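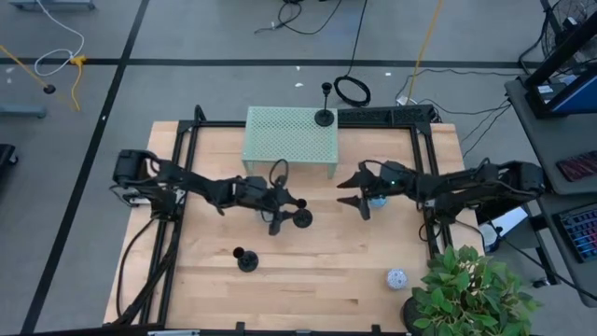 Purley Twin-Arm Bench, club loan kit

Two arms, one table, and enough cable to keep a Year 9 group busy for most of a lunch hour. The Purley is the bench we lend to schools and clubs entering the Utside Challenge, and it's the same one used in the finals, so any bad habits you pick up on it will carry over nicely.

What you get
Black aluminium extrusion frame, with an arm mounted at each side
Wooden tabletop
Grippers, fitted
Marwat control software, one licence per club
Task box: candlestick holders, small balls, green perforated shelf
Spare fuses (you will find out where they go)

What you supply
Monitor, keyboard and mouse
A power board with more sockets than you think you need
Clear floor on all sides of the frame
Patience

The task
Teams program one arm to hold a candlestick holder and the other to put a ball on it. It sounds like something a toddler could do, and a toddler could. Most teams spend their first month finding out how far a ball can roll. Holding with the left and placing with the right is the usual choice, though the rules don't mind which way you go.

A full run is worth 110 points. Last season's best was 103, and the missing seven are still a sore subject at Bruvari College.

Sizing and setup
The bench comes in 2 crates and needs 2 adults to lift. Bolt the frame together before you mount the arms. Run the arm cables down the outside of the frame and leave slack at the wrist – a tight cable will win any argument with a motor.

Pot plants, drink bottles and lunch are all fine in the room. The arms have no opinion on any of them and will treat them the same as a wall.

Loan terms
Loans run from August to the end of the season. Clubs pay freight one way and we pay the other. Scratches on the tabletop are expected. Gripper fingers are charged at cost, and so are balls, which we never seem to get back in the number we sent.

Availability: waitlist open
Related: Purley spare fingers, Marwat classroom licence, Utside rule book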